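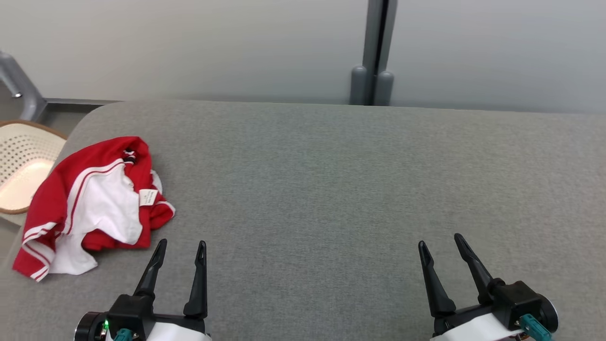

Washing polyester sports shirts

Polyester holds body oils, and the oils hold odour. Ordinary warm washes with too much detergent leave a film that makes the problem worse. The method below suits club shirts in most colours, including those with contrast panels.

Before washing

Turn the shirt inside out and close any zips. Check the care label; if it gives a lower temperature than the one here, follow the label. Treat grass marks with a little liquid detergent and leave for 30 minutes.

Soaking

Dissolve one scoop of oxygen-based soaker in a bucket of cool water. Submerge the shirt for 2 hours. Do not use chlorine bleach – it yellows white polyester and weakens elastane. Test dark reds on an inside seam first, as some dyes bleed onto white trim.

Machine wash

1. Load the drum no more than half full.
2. Use half the usual dose of detergent. Omit fabric softener.
3. Select a cold or 30 degree cycle with an extra rinse.
4. Remove the shirt as soon as the cycle ends. Colour transfer is most likely while wet fabric sits folded.

Drying

Hang by the hem in shade. Keep printed numbers away from the dryer and the iron – heat lifts the adhesive.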